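Ticket 381 — Intermittent low flow and E-24 fault, Rukdale booster pump
Status: Open, waiting on parts
Site: Paton building, basement plant room
Opened: May 30, 2019

Problem as reported: top floor loses water pressure in the morning. Pump display shows E-24 (dry run) and the unit locks out until reset by hand. Second and third floors are not affected.

Checked first:
Supply voltage at the isolator is steady under load.
Inlet valve fully open. Handle was stiff but the disc moves.
Break tank full, float valve closing cleanly.
Fault history holds 94 entries, all E-24. The log does not store times, so there is no way to match them to demand. 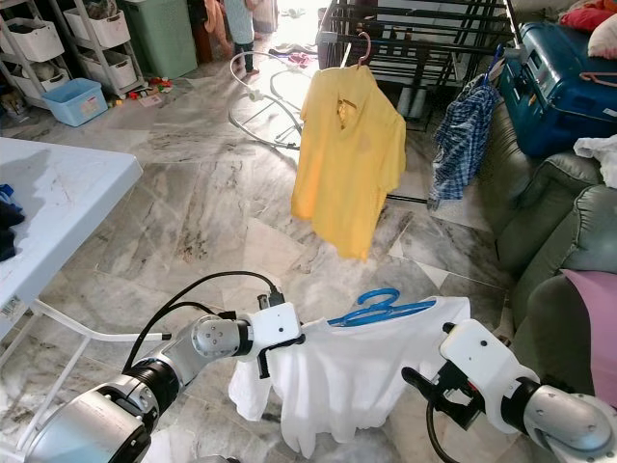 Reset the controller and ran the pump against a closed outlet. It built to setpoint and shut off normally. Opened the test tap fully and the pump ran without a fault until I gave up waiting. Could not reproduce E-24 with a single outlet open.

Next test was with several outlets open at once. Flow switch began to chatter and the fault came up on the second try. Suspected the switch itself, so I pulled it and checked the paddle. No scale, no play in the pivot, contacts read clean on the meter. Refitted with new tape on the thread.

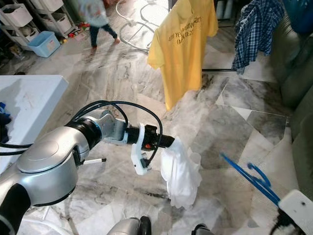 Strainer on the suction side was the next item. The drawing shows one strainer ahead of the pump. There are two — the second is behind the pipe insulation and is not on any sheet I was given. The first was clean. The second was packed with jointing compound and what looked like old gasket material. Flushed it, refitted, bled the casing.

Repeated the test with several outlets open. No fault. Left it running on automatic.

Update: fault returned the next morning. Strainer still clean. Pre-charge on the pressure vessel read zero and water came out of the air valve, so the diaphragm has failed. With no cushion in the vessel the pump starts on every small draw, which would also account for the chatter at the flow switch.

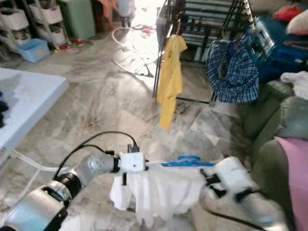 Vessel isolated and drained. Dry run delay lengthened by one step as a temporary measure. This hides the symptom and should be put back after the repair. Replacement vessel ordered through Jokine, delivery quoted for July.

Controller run counter is past 2,000 hours. The manual asks for a mechanical seal check at that point, so I have added it to the same visit. No leak at the seal today.
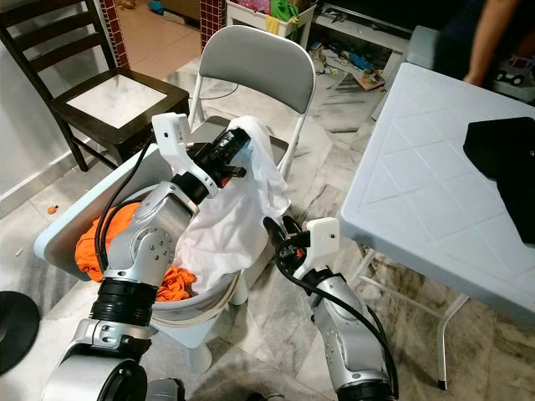
Pacheco replied that the dry run delay must not stay lengthened until July without a low level cutout on the tank, and asked whether one is already wired to the spare input. If it is, set the input to normally closed and test it by lifting the float before leaving site. If not, put the delay back to default and accept the resets.

Spare input is empty. Delay put back to default. Cutout added to the parts order.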